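9/21/22
By the Plorwood household reviews desk

I've been meaning to write up the Eletti mesh wash bag for ages, and as I've now bought a second one it seems only fair. I paid a bit more than I would for the supermarket sort, but those had a habit of giving up on me by May, usually with a bra hook poking through the side.

It's a big bag, this. I can get two jumpers in with room to spare, or a whole week of tights and smalls, and it folds down to nothing in the airing cupboard. The mesh is white with a faint grey grid on it, quite soft, and it flops about rather than standing up by itself, so loading it is a bit of a faff. I drape it over the edge of the basket and shove things in with one hand while holding it open with the other. My old Kutus one had a stiff rim and I do miss that!

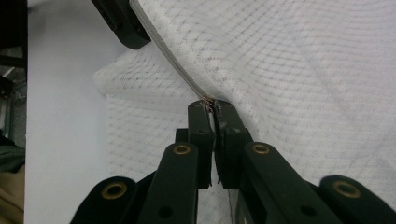 Does the zip stay shut in the wash?

Mine has so far, on every cycle I've tried, as long as I pull it right to the very end. I left it a couple of inches short once and found a sock wrapped round the drum, which was my own silly fault.

The zip is my one real grumble, mind you. It's edged with a narrow grey tape, which looks smart enough against the white, but the end has gone a bit frayed and it's fiddly to get hold of. If your fingers are cold or stiff you'll be cursing it. I'd happily swap the nice neat look for a great big tab you could grab with wet hands.

As for the washing itself, I'm very pleased. My wool cardigan (a Mtshali one, and I'm precious about it) has come out with no bobbles and no snags, and the lace on my good pillowcases is still in one piece. Things do come out a touch wetter than they would loose, so give them a proper shake before they go on the airer. Don't stuff the bag full either. I tried it with a load of towels and they came out in one heavy lump, soap still in the middle.

I dry the bag over the bath with the zip open, and it's ready again by bedtime. Four stars from me, and it would've been five with a better zip. The second one is going to live in the suitcase for holiday washing.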